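Bench Automation at the Brisville Refurbishing Shop

Nititz takes in retired office computers at its Brisville shop, tests them, and sells the good parts or rebuilds the machines. Last March the company put robot arms on part of the bench work. The shop handles 665 desktops in a normal month, and the five people on the bench used to open and strip every one by hand. These pictures are from the desktop line.

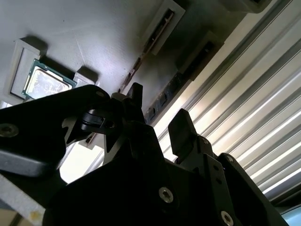

Sunita Halvorsen has run the processor bench since the shop opened. Her old job was mostly lifting and sorting, and by the end of a shift her thumbs hurt. Now she writes the pick routines and checks the results. Each processor gets a gray holder of its own, like the one with the chip in it near the long finger, and she looks over the heat spreader for smudges and old paste before the part moves on to test.

Orla Mac Giolla trained on the arm for 45 hours before working a shift with it alone. She still keeps a screwdriver in her apron for cases that have been bent in shipping.
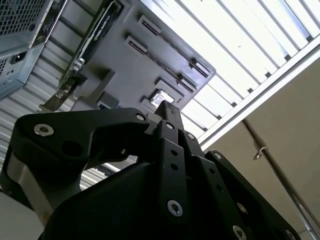 Gripper at the desktop case, graphics card bracket above.

Tadhg Conneely moved from teardown to repair, a job he had asked for twice. Pay on the bench went up one grade for anyone who finished the training. The break schedule changed too, and that took longer to settle than the robots did. The afternoon crew now stops at 3:15 so that one person is always on the floor while the arms are running.
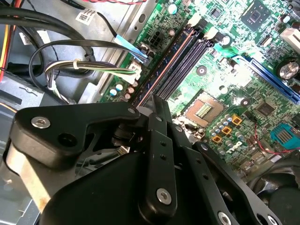

Did anyone lose a job when the arms came in?
All five bench workers stayed. Two changed positions, and the shop has left one part-time opening unfilled.

Finbarr Doherty keeps the maintenance log for the line. Questions about shop visits can be left with him at the front desk before noon.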